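Heller Packing Hall: Sharing the Bench with Two Arms

We've had the new two-armed robot on tidying duty since June, and I can't stop taking pictures of it! It does the desk clearing that used to eat the end of every shift, and the team teach it themselves.

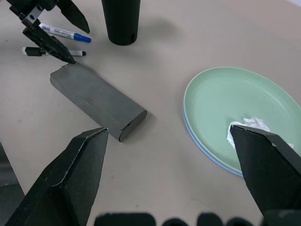
Markers, block, plate
Both grippers are down at the table for this one, with the blue-capped marker at one side and a crumpled tissue on the green plate at the other. Soft paper is a lovely hard test for stiff black fingers.

What's changed for us
Socorro Ñahui packed by hand for years and now runs the training sessions, 80 so far (she keeps a tally on the door). Her wrists are happier, she tells me, and she gets to argue with the software people, which she loves.

Ludivine Hamel has moved over to checking, and she wants the next sessions to include cables and tape. Two of the late shift have asked to learn as well – brilliant news!

More pictures when the Vivix line gets its turn.

Posted 03/11/2019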